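Notebook — tableware sorting, April
Bench 2, start 9:40 am

Aim for the morning: settle how small utensils are stored on the table so that people stop mixing the long pieces with the short ones. Nadhirah Setiawan wants a fixed layout before the Rivar order is unpacked. The order is 2,342 pieces across all lines, and the old drawer method will not scale to it.

Holders
Two of the cream ceramic ones with the ruffled rim, from the Dralstead batch. Tall one at the back, second one in front and to the right. They were rated by the supplier for 2,000 wash cycles. I have no way to check that and am recording it only because Dimas asked.

Rule as agreed:
Tall holder: chopsticks and plain wooden sticks only.
Front holder: forks, picks, flower spoons.

Spoons go in with the tulip bowl up. The three points on the rim make the yellow ones easy to find among the silver, and the green collar under the bowl is the place to take hold. Gripping lower, on the slotted part of the handle, lets the spoon swing on the way in. Chopsticks go in one at a time. Two together catch on the wavy rim of the tall holder — tried it twice, same result. 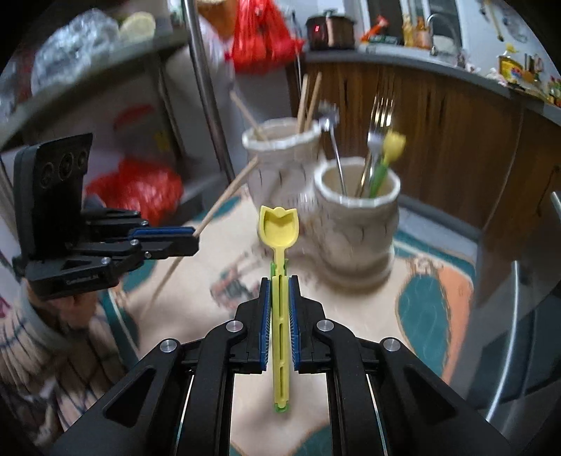 Problems noted
1. Wooden sticks lean. A single stick in the tall holder rests out over the rim and gets knocked by a sleeve. With more sticks in, it stands better. Possible fix: a disc of felt at the bottom with holes punched in it.
2. Small decorative picks sink between the larger pieces in the front holder. They need their own cup. Hernico has a low one in the same cream glaze, 12 to a carton. Ask for a single sample first.
3. Tablecloth creeps when a holder is dragged. Lift, do not drag.

Comment from D. Liem, 11:15 am
Put the fork in last. If it goes in first, the flower-headed pick hooks on the tines when it comes out. Agreed, added to the rule.

To do
Write to Bhat about replacement spoons. Their minimum is almost 2,000, far above what we need, so ask whether they sell open cartons.
Cut felt disc, test with the tall holder.
Copy the rule onto a card for the shelf — Nadhirah has the card stock.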